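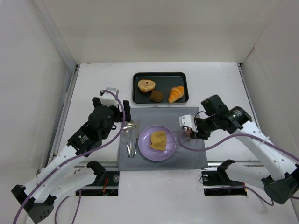
Household robots: are we there yet?

plusell_dave
Two arms, a placemat, cutlery and a plate. I know it isn't much to look at, but laying a place is the sort of chore I'd pay to be rid of. Does anyone think this is close to being sold for normal kitchens?

Viorica Georgiev
No. I run a breakfast room with 7 tables and I've watched plenty of clips like this. Everything is in reach and the walls are plain white. My sideboard has a toaster, post and usually a cat on it.

marrow315
Bit harsh. Cutlery is hard. A fork on cloth is thin and flat and the cloth moves when you drag it. If an arm can do that reliably I'd call it progress.

Viorica Georgiev
If. A still doesn't tell you how many goes it took.

plusell_dave
Fair point. The knife, fork and spoon aren't dead straight either, but neither are mine.

KPopescu
Shop floor view. We had a Pratine cell on trial in March for packing trays. It was fine on boxed goods and poor on anything soft. It squashed pastries until we slowed it right down, and then Wednesday's temp was quicker. I'd want to see what happens when one of those grippers picks up the croissant.

marrow315
Was that the gripper or the settings though? Ours at Fasotance does bread rolls all day.

KPopescu
Rolls are all one shape. We had 2 fitters in and they changed the fingers twice. Same result.

lodger2101
You also need something that clears up after. Setting out is the easy half - it's greasy plates and half a slice of cake I want gone.

Viorica Georgiev
Agreed on that. Show me it scraping a plate and I'll listen.

marrow315
I still say five years for a fixed one on a worktop.

Kalliopi, do you know if Pratine do a smaller unit?

KPopescu
They quoted us for one. I'll dig out the sheet tonight.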